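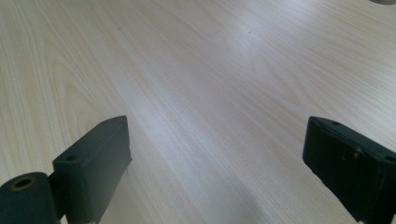
Last updated: 26 Feb 2019
By Clive Pearce

Print this page | E-mail this page

Tabletop Cures That Don't Hold Up (and a Few That Do)

Every house seems to have a cousin or a neighbor who swears by mayonnaise. Got a white ring on the table? Mayonnaise. Dull finish? Mayonnaise, leave it overnight. I have been hearing this since I was a kid, and I finally got tired of hearing it and tried it, along with most of the other cures people mail in to this page.

I used an old side table from a yard sale in Hendcombe and put rings on it with a hot mug. The mayonnaise did fade one of them a little. So did plain petroleum jelly on the next ring over, and so did leaving the third one alone for a week. I can't tell you the mayonnaise did anything except smell.

White rings and dark rings

Most of the bad advice comes from mixing these up. A white or cloudy mark is usually moisture sitting in the finish. A dark one has usually gone through the finish and into the wood, and no condiment is going to reach it. If the mark is black, you are looking at stripping and bleaching, or a bigger fruit bowl.

For a white ring, try time first. Then try a dry cotton cloth with a warm iron, no steam, set low, touched down for a few seconds and lifted. Check after every pass. I have seen it work well on old lacquer and do nothing whatsoever on a hard modern finish. Don't do it on veneer unless you can live with a bubble, as the glue underneath may let go.

Toothpaste

It is an abrasive. It will take the shine off along with the mark, and then you have a dull spot shaped like your finger. Baking soda paste is the same idea and cheaper.

Polish

I am not convinced most tables need any. A table with a sound factory finish wants a damp cloth with a drop of dish soap, then a second cloth with just water, then a dry one. Spray polish makes it shine for an afternoon and leaves a film that holds fingerprints. If your table looks streaky when the light comes in low, try washing it before you buy another can of something.

Stuart Catterall wrote from Bickerstaff to defend lemon oil, which he says "feeds the wood." Wood that has been cut, dried and sealed under a finish is not eating anything. Lemon oil will make a bare or worn surface look darker and richer for a while, and if you like that look, fine. Wipe off all the extra. He also says his mother's sideboard has had it every May for 40 years and looks wonderful. I believe him. I would like to see the sideboard that didn't get it.

The walnut trick

Rub a scratch with the meat of a walnut. This one I went in expecting to laugh at, and it does help on a light scratch in medium or dark wood. The oil darkens the pale line. It does not fill it, and on a pale table you may end up with a brown scratch in place of a white one. A wax filler stick in the right shade does the job better and you don't have to vacuum up nut.

Vinegar

Very diluted, now and then, to cut grease: probably harmless. Straight from the bottle: no. I don't understand why every tip has to have vinegar in it.

Is it wood at all?

Worth asking before you sand. Look underneath and along the edge. On solid wood the grain you see on top should carry over the end in some sensible way. If there's a thin band glued around the side, or the same swirl shows up twice across the top, go easy. You can't refinish a printed surface, and veneer gives you very little to sand before you are through it. I learned this on a desk.

Heat and felt

Use a trivet. Cork is fine. The rubber kind can leave a mark of its own on some finishes, particularly if it sits in one place all summer. Same goes for the little rubber feet on lamps. Stick felt on them and change it when it gets gritty.

Most read this month

Does Rice Really Dry Out a Phone? (3,087 views)
Squeaky Hinges: Soap, Graphite or Leave It (2,213 views)
Cast Iron and the Soap Argument (1,817 views)
Sharpening Scissors on Foil
Cedar Blocks and Moths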